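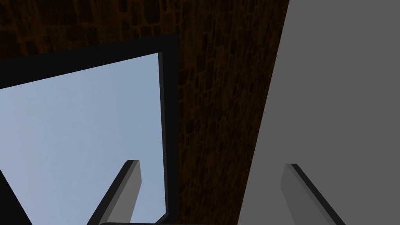 Sesley pop-up stand: walk-round checklist, with my comments

I use this one before we open the stand at any race or fitness expo. Print it, tick it, write on it, leave it in the cash box. My comments are under each item, and yes, some of them are me grumbling.

1. Stand pegged or weighted at every corner
OK. The sandbags are new and much nicer to carry than the old ones (they have handles, finally!).

2. Banner poles locked, nothing leaning into the walkway
One pole at the back slips down when you bump it. I taped it for now. Needs a new collar from Flesness before October, please don't just add more tape.

3. Shoe wall: shelves level, brackets tight, nothing heavy on top
Tight. I took the spare boxes off the top shelf again. They keep going back up there, so if it's you, stop it! A full carton of Rurkura trail shoes weighs more than you'd think when it lands on your foot.

4. Try-on mat flat, corners down
Curling at the left front corner. Fixed with carpet tape, check it again after lunch once people have been hopping about on it.

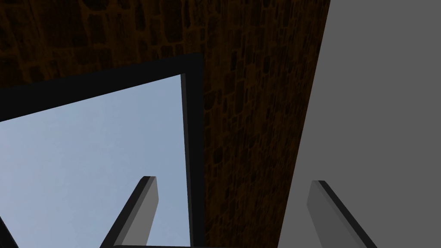 Same goes for the bench next to it. Sit on it yourself first, and bounce a little. If it wobbles, pull it out and let folks stand.

5. Treadmill for gait checks: stop clip attached, clear space behind
The clip was in a drawer. It goes on the machine, every time, even for a two-minute jog. Nobody under 13 gets on it, and never more than 2 people waiting inside the tape.

6. Cables covered, extension leads not daisy-chained
Covered. I did find the phone charger plugged into a lead plugged into another lead, and we had a talk.

7. Giveaways
We have 3,259 water bottles left from the spring promotion. Keep the cartons low and off the aisle. Bin any bottle with a cracked lid, it makes us look cheap and somebody could cut a lip.

8. Fire extinguisher in date and reachable
In date. It was behind the coat rack, so I moved the coat rack.

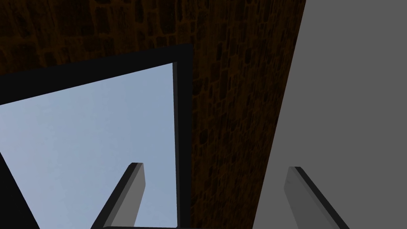

Page last changed: 2021-08-23

9. Price cards and claims
Not strictly safety, but I check it on the same lap. Please don't write "prevents injury" on a card. We can't back that up, and Walid Kanaan at head office has asked us twice to stick to "cushioned" or "stable" and leave it there.

10. First aid box
Short on blister plasters, as usual. Buy the big pack.

11. Closing up
Treadmill off at the wall, cash box out, side panels zipped. At the Matar 10K we left a panel open overnight and had 44 damp shoe boxes in the morning, so go round and pull on every zipper.

Sign the bottom and put the time. Initials are fine if I can read them.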